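Search
Search the knowledge base
Go

Print this page | E-mail this page
Reading time: 7 min

Frame Rate, Stutter and Settings: Frequently Asked Questions

Last revised Oct 16, 2022

These answers cover the Clukeo frame time logger, version 3, and the questions that reach the Irville support desk most often. They apply to desktop PCs with one graphics card. Laptops that switch between two graphics chips are covered on a separate page.

What does Clukeo measure?

It records the time between one finished frame and the next, in milliseconds, for as long as logging is on. Frame rate is worked out from that. A frame time of 16.7 ms equals 60 frames per second; 33.3 ms equals 30. The log is a plain text file with one line per frame, and it opens in any spreadsheet.

Why does my game feel rough when the counter says 60?

The on-screen counter shows an average over one second. Fifty-nine frames can arrive quickly and one can take 100 ms, and the counter will still show a number close to 60. You will see that one long frame as a hitch. Look at the frame time graph instead. A smooth game draws a nearly flat line. Tall single spikes are stutter. A thick, fuzzy band means uneven pacing, and it usually points to a frame cap that does not match the refresh rate of the monitor.

What is the 1% low figure?

Clukeo sorts all frames in the log by frame time, takes the slowest one percent, averages them and converts the result to frames per second. Other tools use the frame time at the 99th percentile, and the two methods give different numbers from the same run. Do not compare a 1% low from Clukeo with one from another program.

How long should a test run be?

Long enough to collect at least 3,000 frames. At 50 frames per second that takes one minute. A run of 1,000 frames is enough to check that logging works, but its 1% low rests on only ten frames, and one background task can ruin it. Do each run 3 times. Discard the first if the game was just started, as shaders and textures may still be loading.

Is the built-in benchmark of a game good enough?

For comparing two settings on the same PC, yes. It repeats the same camera path every time. It often leaves out the parts that load the processor, such as crowds, physics and saving in the background, so the result can be higher than what you get in play. For a buying decision, log a save file from a busy area as well.

Which settings cost the most on an entry-level card?

Resolution comes first. Moving from 1280x720 to 1600x900 raises the pixel count by 56 percent, and moving from 1280x720 to 1920x1080 raises it by 125 percent. After that, look at shadow quality, ambient occlusion and any form of supersampling.

Texture quality behaves differently. As long as the textures fit in video memory, going from medium to high costs very little. Once they no longer fit, the card has to fetch data from system memory and frame times jump.
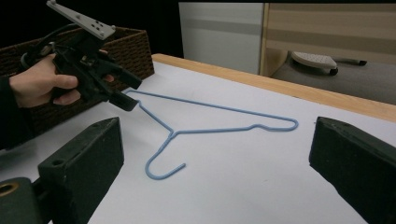

The change is sudden. A card with 2 GB can run well on one texture level and stutter badly on the next, with nothing in between. If the graph is flat while you stand still and shows spikes when you turn quickly or enter a new area, lower textures by one level before touching anything else.

Does anti-aliasing matter at low resolution?

Jagged edges are easier to see at 720p than at 1080p, so some form of it is worth having. Post-process methods such as FXAA are cheap and blur the picture slightly. Multisampling looks cleaner on edges but needs memory bandwidth, which is what cards with slower memory lack most. On those cards, start with FXAA or the lightest temporal option in the menu.

How do I tell if the processor or the card is the limit?

1. Log a run at your normal settings.
2. Lower the resolution by one step and change nothing else.
3. Log the same run again.

If the frame rate rises clearly, the card was the limit. If it stays the same, the processor or a frame cap is holding it back. Check that V-sync is off before drawing any conclusion. Total processor load in the task manager is a poor guide here. A game that leans on one main thread can be fully limited while an eight-core processor reports 20 percent.

Should I use V-sync?

V-sync removes tearing and adds some input delay. With plain double buffering on a 60 Hz monitor, a PC that cannot hold 60 may fall to 30 whenever a frame misses its slot. If your log shows frame times jumping between 16.7 and 33.3 ms, that is the cause. Either lower settings until the game holds 60 with room to spare, or turn V-sync off. On a monitor with variable refresh, leave V-sync to the driver and cap the game 3 frames per second below the top refresh rate.

Can I cap the frame rate inside Clukeo?

Yes. Open Options, then Limiter, and enter a whole number from 20 to 240. Turn off any cap in the game menu first. Two limiters running together tend to produce the fuzzy band described earlier.

The log stops before the end of my run. Why?

Usually the log folder is on a drive that is nearly full, or it is inside a protected system folder. Choose another folder under Options, then Storage. If the program shows error 119, the game has changed its graphics interface while logging was on. This happens in games that restart the renderer when you switch from windowed to full screen mode. Set the display mode first, then start the log.

Does logging lower the frame rate?

The cost is small and lies within the normal spread between runs. The overlay costs more than the log itself. If you need clean numbers, hide the overlay and keep logging with the hotkey. The default is Ctrl+F9.

Will the overlay work in online games?

Some anti-cheat systems block all overlays. Clukeo does not try to get around them. The overlay will not appear, and in some titles the log stays empty. Read the rules of the game before you run any tool of this type alongside it.

What is the Wróbel preset?

It is a fixed group of logging options used for results sent to the shared list: overlay hidden, limiter off, a 60-second run and a 5-second delay before the first recorded frame. Results logged with other options are still saved on your PC but cannot be uploaded. The preset does not change any game settings. You have to enter those by hand in the upload form.

What is the difference between the Irville and Jorville builds?

Irville is the stable build. Jorville is the test build, and it gets new features first. Both read the same log files, but settings saved by Jorville may not load in Irville. Since the August update the two can be installed side by side in separate folders. Do not run both at once. They use the same hotkeys and each will try to attach to the game.

My results dropped after a driver update. What should I check?

Check the control panel of the driver first. An update can reset power mode, texture filtering and forced V-sync to their defaults. Next, delete the shader cache and play for ten minutes before testing, as the cache has to be built again. If the numbers are still lower, go back to the old driver and log the same run. Keep both logs. A report without a log from before the change cannot be checked.

Can temperature cause stutter?

It normally causes a slow decline. The card lowers its clock speed when it reaches its limit, and the frame time line climbs a little over several minutes. Sharp single spikes have other causes. Enable the clock speed column under Options, then Columns, and compare the start of a long log with the end. If the clock falls steadily, clean the fan and the filter and check that the case has a free path for air.

What do I need to send with a support request?

The log file, the version number from the About window, the name of the graphics card with its memory size, the driver version, the resolution and the display mode. Screenshots of the counter are not needed. Compress the log before attaching it, as long runs can go over the upload limit of the form.

Print this page | E-mail this page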